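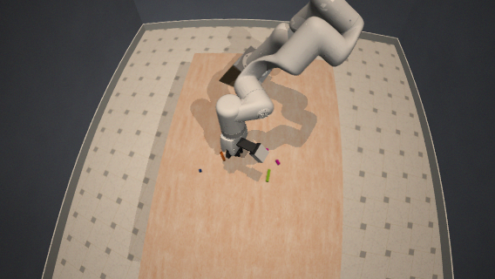 Eleven weeks on the bus, and one good umbrella

When I called Jairo Espinoza he was in a kitchen in Cudholm, waiting for rice to cook. He had arrived there the evening before by the late bus from Tristgate, a ride which the timetable gives as six hours and which took him almost nine. He did not complain about it. "I had the window," he said. "If I have the window, I can sit until the next day." 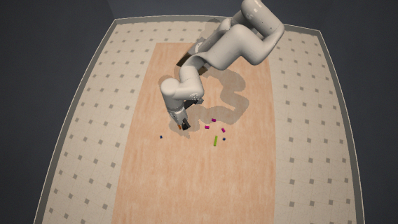
Travel Talk | Posted 10 Jan 2021 | 4 comments

Espinoza is thirty-four years old and he left his job at a print shop in Devcombe last March. The plan was to travel for three weeks with a friend. The friend went home after twelve days with a bad tooth, and Espinoza continued alone, only by bus and by ferry, for eleven weeks. After that he rested at his sister's house for the summer, and in the fall he started again.

I asked him how he chose the route. He laughed for some time before he answered.

"I didn't choose so much. In the hostel in Tristgate there was a map on the wall, and the people before me had drawn on it with a pen. Good bread, bad road, nice old man with boats. I followed the nice old man with boats."

The old man was real, and he rented rowing boats on the lake at Cuervo. Espinoza wanted to stay in Cuervo for one night and he stayed for sixteen. He had a bed in a room for six, but most nights there were only two other people in it, both of them cyclists who went to sleep at eight o'clock. In the mornings he helped to carry the boats down to the water, and for this he was given coffee and sometimes an egg.

"I was not employed," he said. "I want to be clear with this. I was only awake."

We spoke also about money, which is the thing that readers ask me most often. Espinoza wrote down every expense in a small notebook. He began with 4,000 dollars in the bank, and his first month cost him 469. The second month cost 356, and the third, which was not complete, 315. The bed was always the largest part. He cooked for himself on five days of the week, usually rice with whatever was cheap in the market, and on the other two he ate out and did not look at the price.

"If you look at the price every day, you become a sour person. I met these people. They sit in a beautiful place and they talk about how the soup was one dollar less in the last town."

I wanted to know what was in his bag. It is a 40-liter backpack, and he told me he has sent things home from it three times. The hiking boots went first, then a towel that never dried, then a travel guide for a country he did not visit. What stayed was two pairs of pants, four shirts, a rain jacket with a broken zipper, sandals, a padlock and an umbrella. He speaks about the umbrella with much respect. He bought it at the bus station in Tristgate from a woman who also sold batteries, and it has been his roof, his walking stick and once his curtain, on a top bunk beside a street lamp.

Not everything was pleasant. On the way from Cuervo to the coast the bus stopped on a hill after dark, and the passengers waited four hours for another one. There was no heating. A family shared their blanket with him – "the grandmother decided it, I had no vote" – and he arrived at the hostel at half past three in the morning, where the door was locked. He slept on the bench outside until the baker next door let him in to sit near the oven.

"Was I afraid? A little, on the hill. On the bench no. On the bench I was too tired for it."

He keeps in contact with a few people from the road, fewer than he expected. One of the cyclists writes to him every Sunday. The man with the boats has no telephone, so Espinoza sends postcards, and he does not know if they arrive.

About the next part he was careful. Some ferries are not running this winter, and he does not want to make a plan and then be angry at it. For now he has a room in Cudholm until the end of the month, with a stove and a table, and he is learning to bake from a neighbor. After this he would like to see Cuervo again when the water is warm enough for swimming.

Then he excused himself, for the rice was starting to burn, and he asked me to call back in twenty minutes. I did, and we talked about bread until his phone card was finished.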